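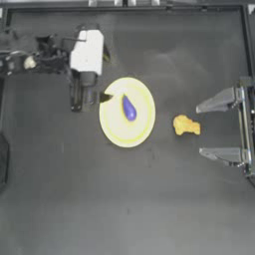
Vametti toy food and plate set: review

Reviewed January 2021 by Wiebke Frerichs

The Vametti set is sold as pretend food for children aged three and up. It comes from Fairweather in a plain carton and cost me 15 euros with postage. I bought it in December and have used it on a dark grey matt table, where the colours of the pieces are easy to judge.

Plate
Round, yellow, shallow. The rim is raised enough to stop a rounded piece rolling off when the plate is slid across the table, though not when it is carried at a tilt. Diameter by my ruler is 164 mm. The pale yellow shows pencil marks, which come off with a damp cloth. It sits flat and does not rock.

Aubergine
Small, smooth and purple, shaped like a teardrop. It has a narrow darker end and a rounded one. The surface is slippery for small hands and the piece turns when pushed from the side. It is the best moulded item in the set, with no seam that I can feel.

Fried chicken
Golden orange, with an irregular outline and a mottled surface in lighter yellow and deeper orange. The lumps give a better hold than the aubergine does. It stays where it is put, on the plate or beside it. The shape is broad at one end and blunt at the other, and two of the children I lent it to took it for a potato.
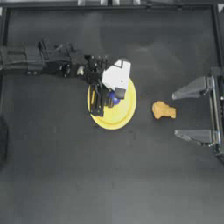

Yellow plate, with the fried piece on the table to its right.

Comparison
The Folteck set costs 10 euros more and has a thicker plate with a 96 mm flat centre. Its vegetables are duller in colour. Arne Stüber lent me his, and after a fortnight of use I found no difference in wear between the two.

Faults
The carton does not close again once opened. The instruction leaflet gives no washing temperature. I wash the pieces by hand in warm water.

Rating: four out of five. Replacement plates are listed separately by Fairweather.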